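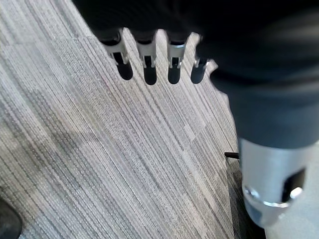

Figure 2. Grey carpet with fine, closely spaced parallel lines.

3.2 Floor covering and stripe direction

The floors included in the survey were sorted first by colour and then by pattern. Plain grey and striped grey carpets were kept apart from the outset, as the pilot round in June had shown that inspectors graded them differently even when the cleaning record was the same. Figure 2 shows the striped type. The lines are narrow and set close together, and at normal standing height they tend to merge into a single mid-grey tone. At close range they separate again, and their direction becomes easy to read.

Stripe direction was recorded against the longest wall of each room and entered as parallel, crosswise or diagonal. The term refers to the laid carpet only. In photographs the apparent angle depends on where the camera is held, and no direction was taken from a photograph alone. Where a room contained a join at which the direction changed, each side was entered as a separate area.

The full survey covered 516 areas at the Kaltow and Plallmont sites, from which 3,547 graded observations were obtained. Each observation consisted of a soiling grade between zero and 6, a note of the lighting, and the position of the inspector in relation to the stripes. Grading was carried out by Gallardo and Tesfamariam, working separately. Areas on which their grades differed by more than one step were visited again by Ojeda, whose grade was then used.

Two points of procedure affect the results in Section 4. Inspectors graded each striped area twice, once looking along the lines and once looking across them, and both grades were kept. Vacuuming was carried out along the lines at Kaltow and in both directions at Plallmont, following the existing practice of each site. We did not ask either site to alter its routine, so the effect of vacuuming direction cannot be fully separated from that of the site itself.

Edges were treated with more caution. Strips next to skirting boards and under fixed furniture were left out, as were door thresholds. Loose mats were lifted before grading, and the carpet beneath them was entered as covered. Covered areas appear in the totals given above but were left out of the comparison between plain and striped floors, where they would have raised the share of low grades for both types.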